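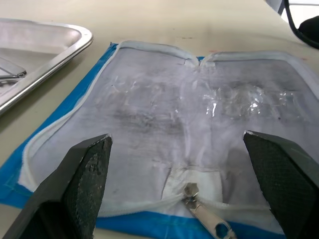 Anel wrote back before lunch that 279 episodes is not a small number, and that I should stop collecting and look at what I have. The people at Brunet said nearly the opposite last month: with soft things, they wrote, you never have enough. I have both messages open and I agree with the one I read last.

So this afternoon I did not collect. I went through the zipper episodes for Flundovon and marked by hand the moment when the fingers close on the pull. It is slow work. The wrist view is good for this when the fingers are wide and the metal tab lies between them, but when the plastic shines I lose the edge of the track, and I suppose the policy loses it too. After about 2 hours my eyes were tired and I began to mark too early. I will repeat the last part tomorrow.

One result I want to keep here. When I train only on the 5 frames before contact, the approach becomes calmer -- less of the small shaking near the zipper. I tried it with one seed only, so I don't write it in the report yet. Lemesent wants a figure by November, and a figure from one seed is a thing I would be ashamed of later.

Also I must ask if the depth is saved with the same clock as the color. I have asked this before and did not write down the answer.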